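Can and cup on a blue mat: notes on the set

Version from May. Prepared in Bragança, checked in Wiltbridge.

1. Contents
The set has 420 short clips of a table task with a yellow can and a pink plastic cup. After the check we kept 345. 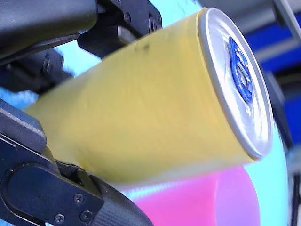

The cans must be closed and clean. A dented can goes out of use.

2. Table
The work surface is blue foam puzzle tiles — please press the joints flat before you begin.
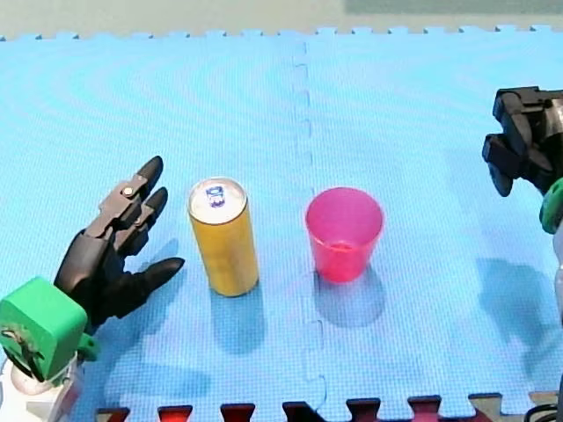

Every clip lasts 15 seconds. Labels are in a separate text file, one line per clip.
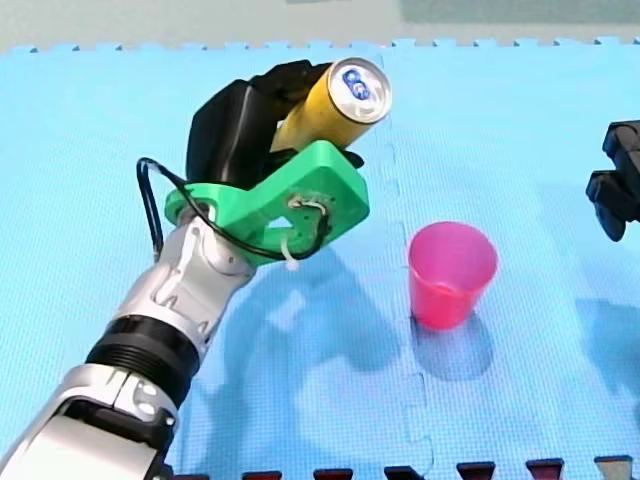 Seven clips have a wrong label and will be corrected in the next version.

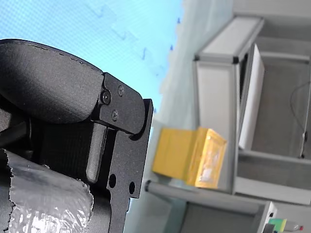 3. Use
Free for teaching and study. Please write the version in your report.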